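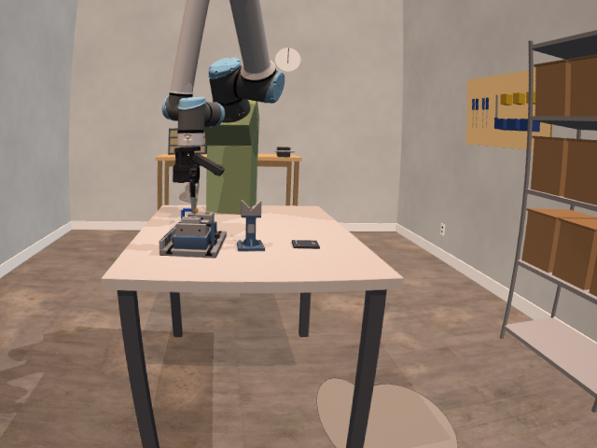
Kedier workcell simulator: frequently asked questions

Last updated Jul 14, 2022. Maintained by Afiq Gunawan, Petotum tooling group.

Which version does this page cover?

Kedier 4. Most answers also hold for Kedier 2, apart from the sections on contact settings and log replay. There was no public release of version 3.

What is the machine-tending cell meant to test?

Planning and control close to fixtures. The arm is hung over the table, and the vise and the V-block stand are near enough to each other that a careless approach to one can foul the other. The cell is used for regression runs of the Entili planner and for checking new grasp code before it goes near hardware. It is not a cycle-time benchmark and should not be quoted as one.

Does the planner see the whole room?

No. The planning scene holds the robot, the table, the fixtures and the pedestal behind the table. The back workbench, the wall clock, the tool board and the shelving are in the render scene only. They have visual meshes but no collision meshes. If you move the robot base or write a task that reaches outside the table area, add collision shapes for anything nearby first. The planner will otherwise pass the arm straight through a shelf and report success.

Why keep the background objects at all?

For perception. A detector trained on a bare room tends to fire on the first cardboard box it meets. Background textures and object placement are randomised when the clutter option is on. It is off by default, so that two runs with the same seed give the same images.

The vise jaws do not move. Is this a bug?

No. The vise is loaded as a single fixed body. A version with a sliding jaw is in the Menmont asset pack and has to be selected in the cell file. With the sliding jaw, set the joint damping yourself; the default is too low and the jaw will drift under gripper contact.

The gripper shakes when a finger touches a fixture. What should I change?

Check these in order:
Control mode. Position control with high gains will fight the contact solver. Use impedance mode for the last part of the approach.
Physics step. Contact tasks need a step of 2 ms or less.
Collision mesh. The finger mesh must be convex. A concave mesh is split on load, and the seams can produce false contacts.
If shaking continues, attach the contact log to your report. A video alone is of little use.

How do I stop the planner rejecting every grasp at the V-block?

The default safety margin is applied to all pairs of bodies, including the fingers and the object to be held. Add the pair to the allowed-contact list for the grasp phase only, and remove it again after the retreat. Leaving it in place hides real collisions later in the task. Do not lower the global margin.

Where is the vise pose defined?

In the table frame, not the world frame. Files from Kedier 2 used the world frame and are converted on load, with a warning. Save the converted file and the warning goes away. If the vise appears under the floor, the file has been converted twice.

Can I replay a log from a real cell?

Yes, if it has joint positions and gripper state with a shared clock. Replay ignores commanded torques. Small gaps are interpolated; long ones stop the replay with error 761. Resampling the log before import normally clears it.

How large is the regression set?

880 start and goal pairs, stored as plain text. They are fixed for the life of a major version. Pairs found to be unreachable are marked and skipped, so old results can still be compared by index.

Do I need a graphics card?

Not for planning or control tests. Run headless and turn off the render scene. Camera output, including depth, does need one.

Can I use my own arm model?

Yes. Import a URDF, name the tool flange link in the cell file, and rebuild the self-collision table. The rebuild is not automatic. A stale table is the usual cause of a start state being reported as in collision when the arm is clearly free.

How do I report a fault?

Open a ticket in the Kedier tracker with the cell file, the seed, the planner settings and the full log. Reports without a seed are returned.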